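Slot pool (aviation)

A slot pool is a reserve of airport landing and take-off times held by a coordinator for reallocation among airlines. Pools are used at airports where demand for runway time exceeds what the airport can handle, and where a carrier must hold a slot before it can schedule a flight. The term is also applied to the list on which these times are published before each season.

Sources of slots

Slots enter the pool in several ways. New slots are created when an airport raises its declared hourly capacity. Others are handed back by airlines that have dropped a route, or are withdrawn from airlines that have not used them often enough during the previous season. A further group comes from competition cases, in which two carriers seeking approval for a merger or joint venture agree to give up times on routes where they overlap.

Slots from the last group usually carry conditions. The receiving airline may be required to fly a named route for a fixed number of seasons, after which it may use the time as it wishes.
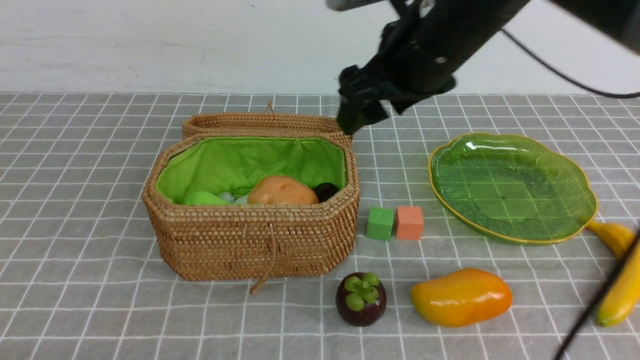 Can an airline sell a slot it has received from the pool?

Rules differ between airports, but a sale is commonly barred until the airline has operated the slot for a set period. Exchanges of one slot for another at the same airport are treated more freely.

Laltesdale case

The pool at Laltesdale was set up after the regional carriers Fliveda and Saarela proposed to share flights and revenue on services to Bernivbridge. Between them the two held 43 of the 100 weekly departures on the route. The regulator allowed the agreement on condition that a portion of these departures was released to new entrants, with the first transfers due in November. An airline seeking a released time paid an application fee of 3000 and had to show that it had aircraft available.

Only 2 airlines applied in the first round. The economist Arvo Sjöberg attributed the low figure to the hours on offer, most of which fell outside the morning peak. Clem Halliday, who acted for Saarela, argued that the route could not support a third operator at any hour. The conditions were last revised on May 29, 2022.

Categories: Airport operations | Competition law | Airline alliances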